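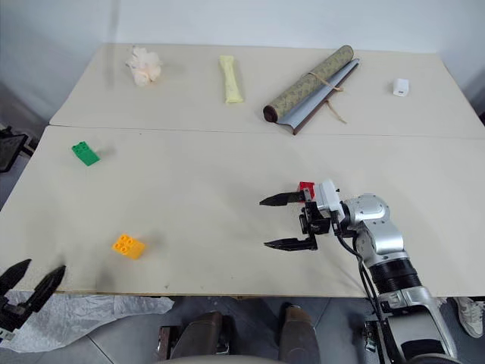 By October I'd stopped dreaming about people. I dreamt about bricks.

Ghada Mahasneh had given me the job over one cup of tea. Her idea was simple enough to fit on the cup: show the robot a task 300 times on a tidy table and it learns the table, but show it 50 times on a messy one and it learns the task. All we had to do was prove it, which meant I had to make mess for a living (my mother laughed for a good minute when I told her).

So every morning I threw things about. A cloth, the old scroll with the patterned cover, a little white cube, whatever was in the drawer. Then I steered the arms through the same small job, red brick, green brick, orange brick, and shuffled the lot and went again. We called the tidy version Bramis and the messy one Stidero, after two cats Ghada used to have.

Bramis went first on test day. It was lovely to watch until I shifted the scroll by the width of my hand, and then it reached for a brick that wasn't there, closed on air, and carried the air very carefully across the table.

"Again," said Ghada.

It managed 9 out of 50. I wrote that down and felt a bit sorry for it.

Then Stidero. It was slower, and it dithered — it really did, it hung over the cloth like my gran choosing a cake — but it went down and came up with the red brick. I moved the scroll. It found the brick again. I dropped my glove right in the middle, which wasn't in the plan at all, and it went round!

Ghada didn't cheer. She pulled her chair closer to the table and held out her hand for my other glove.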